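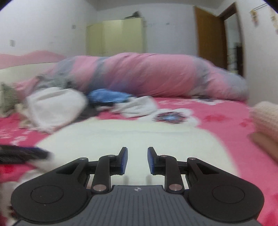 막심이우 말로는 B면 안쪽 홈의 치찰음은 세척으로 안 없어진다고 한다. 이미 여러 번 재생된 판이고 홈 벽이 깎인 것이니 등급을 VG로 내리고 끝내자는 의견. 일단 세척 전후를 둘 다 녹음해 두고 판단하기로 함.

3월, 오전 작업

대상: Tirkosar 모노 LP, 블루 라벨 초판으로 추정. 매트릭스는 손글씨 각인이고 런아웃에 프레싱 공장 기호 없음. 재킷 상단 스플릿, 투명 테이프 보수 흔적. 테이프는 건드리지 않음. 전에 Semeniuk 판에서 떼다가 인쇄층이 같이 올라온 적 있음.

육안 검사
A면: 헤어라인 다수, 손톱에 걸리는 것 없음. 라벨에 스핀들 자국 약간.
B면: 3번 곡 도입부에 짧은 방사형 스크래치. 손톱에 살짝 걸림. 4번 곡부터 안쪽은 광택이 죽어 있음. 회색 기 도는 마모.
휨: 가장자리 접시형, 재생에는 지장 없는 정도. 평탄화 작업 안 함.

세척 전 재생
카트리지는 Dimberg 모노, 원추형 침. B면 안쪽에서 s, ch 발음이 갈라짐. 보컬이 센터에 있어서 더 두드러진다. 표면 노이즈는 전체에 고르게 깔림. 3번 곡 도입부 틱은 회전마다 반복되다가 첫 소절 끝나기 전에 사라짐.

세척
증류수 400 ml에 계면활성제 희석액 소량. 알코올은 넣지 않음. 붓으로 홈 방향 따라 정방향, 역방향 각각 돌리고 흡입. 증류수로 헹굼 2회. 흡입구 벨벳이 닳아서 마지막 헹굼 전에 교체했다. 교체한 벨벳은 Cirker 규격인데 폭이 조금 남아서 끝을 잘라 씀. 다음 주문 때 규격 확인할 것.
건조는 랙에 세워서. 속지는 폴리 안감으로 교체하고 원래 종이 속지는 재킷과 함께 따로 보관.

세척 후 재생
표면 노이즈는 확실히 줄었다. A면은 곡간이 조용해져서 VG+ 줄 수 있음.
B면 3번 곡 틱은 그대로. 스크래치니 당연함.
B면 안쪽 치찰음도 거의 그대로. 다만 3000 Hz 위쪽을 세척 전 녹음과 겹쳐 보면 지속성 잡음은 내려갔고 순간적으로 튀는 성분만 남아 있다. 먼지와 마모가 섞여 있다가 마모만 남은 것으로 봄. 막심이우 의견이 대체로 맞다.
침압을 허용 범위 상한까지 올려서 다시 걸어 봄. 치찰음이 조금 덜 갈라지지만 차이가 작다. 안티스케이팅은 손대지 않음. 타원침으로 바꾸면 접촉 위치가 달라져서 나아질 수도 있는데 모노 바디에 맞는 교체침이 지금 없음.

디지털 전송
A면은 전송 완료. 클릭 제거는 수동으로 17곳만 처리했다. 자동 처리는 색소폰 어택을 같이 깎아먹어서 뺐음.
B면은 보류. 타원침 구한 뒤에 안쪽 두 곡만 다시 받고, 바깥쪽은 오늘 받은 파일을 그대로 쓴다.

등급 (잠정)
A면 VG+, B면 VG. 판매 메모에는 면별로 나눠 적을 것. 재킷은 VG-, 상단 스플릿과 테이프 명기.

시도렌코(Oleksandra Sydorenko) 앞으로 남김
매트릭스 각인 사진과 기존 목록 대조 부탁. A면 각인 끝자리가 1인지 7인지 애매하다. 7이면 재컷이고 초판 표기는 빼야 함. 라벨 쪽 깊은 홈은 있지만 그것만으로는 판단 못 함.

남은 일
- 타원침 재고 문의
- 벨벳 규격 확인
- 세척기 폐액통 비우기 (거의 참)
- 세척 전 녹음은 등급 확정될 때까지 지우지 말 것

오후에 Semeniuk 싱글 묶음 들어옴. 슬리브 없이 온 것들은 마른 붓질만 해 두고 세척은 내일로 넘김.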